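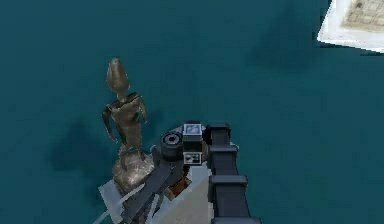 Pretraining a Grasp Policy in Simulation Before Fine-Tuning on Real Demos

Posted October 7, 2024 by Shakuntala Rastogi

This page covers the recipe we use at Trasby to get a grasping policy started when there aren't many real demonstrations to go around. You train on rendered episodes first, then fine-tune on a small real set. You need a simulator that can export wrist and room views at the same timestamps, one GPU with enough memory for your batch, and the real arm you plan to deploy on.

The scene set used throughout is called Museo. It has teal walls, a purple mattress or table surface with a checkered cloth over it, and a handful of objects to pick up. The real target set is called Kallunham and was collected on our bench. The method came out of the Sarkar runs last November, and the settings below are the ones we ended up keeping.

1. Generate the episodes

Start with 2,175 simulated episodes. Use a scripted expert that reads object poses from the simulator, moves to a point over the object, descends, closes and lifts. Throw out any episode where the object's height at the last step is below the threshold you set. Do this from the state log and don't try to judge it from the images.

Randomize these per episode:

- object start pose and yaw
- arm start joint angles
- light direction and strength
- camera position, within a few centimeters
- which cloth goes on the surface

Leave physics alone for the first pass. We randomized friction and mass together with the visuals on the first attempt and could not tell which one was hurting the numbers.

2. Check the room views

Before you train anything, render one still from each room camera for a sample of episodes and look at them. The most common problem is a camera that has been jittered inside a wall or a piece of furniture. The second most common is cloth that has not settled before the episode begins, so give it a settling period with the arm parked out of view.

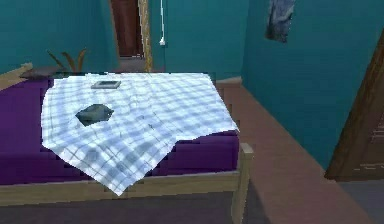 Museo scene, room view. Checkered cloth over the purple mattress, two small objects on top.

If the cloth is still moving at step zero, increase the settling time until the vertex speeds in the log fall under your cutoff. Small objects sitting on folds will slide while this happens. Record their poses after settling and hand those to the expert, or it will reach for where they used to be.

3. Pretrain

Train the policy on the simulated set with both views and the joint state as input. Predict short chunks of actions, not single steps. We stop at 400 epochs. Loss goes flat well before that, but success in simulation keeps creeping up, so don't stop on loss.

Keep the image encoder unfrozen. Use color jitter and random crops on both views. Cropping helped the room view more than the wrist view in our runs.

4. Render views with no arm in them

Some of the room cameras will miss the arm completely for part of an episode. Keep those views in the training data. A policy that always sees the arm in the room view learns to lean on it, and then it does badly when the real camera is placed a little differently. We point a few cameras at the doors and the floor on purpose.

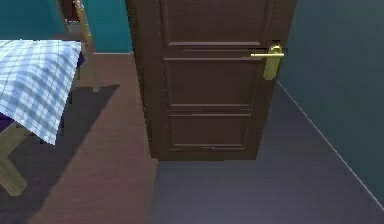

The share of these views matters. Too many and the room encoder stops contributing, which you can check by blanking the room view at test time and seeing whether success changes. If it doesn't change, cut the share in half and retrain.

5. Fine-tune on real demos

Load the pretrained weights and train on 40 real demonstrations. Drop the learning rate by a factor of ten. Mix in simulated batches at one in four so the policy doesn't forget object poses that never show up in the real set. Normalize the joint state with the real statistics, and recompute them if you change the arm's mounting.

6. Evaluate

We ran 955 real trials over all the variants, with start poses drawn in advance and marked on the bench. The pretrained policy beat the one trained on real demos alone on every object except the thin flat one, where both did poorly. Taking out the simulated batches during fine-tuning cost more than taking out the color jitter.

Known problems

Shiny objects are still weak. Our rendered metal finish is blotchier than the real parts and the policy seems to pick up on that. Grasps near the edge of the cloth also fail when the finger catches a fold. There's no fix for either one in the current release.

Contact: Shakuntala Rastogi, Trasby | © 2024 Trasby | Back to top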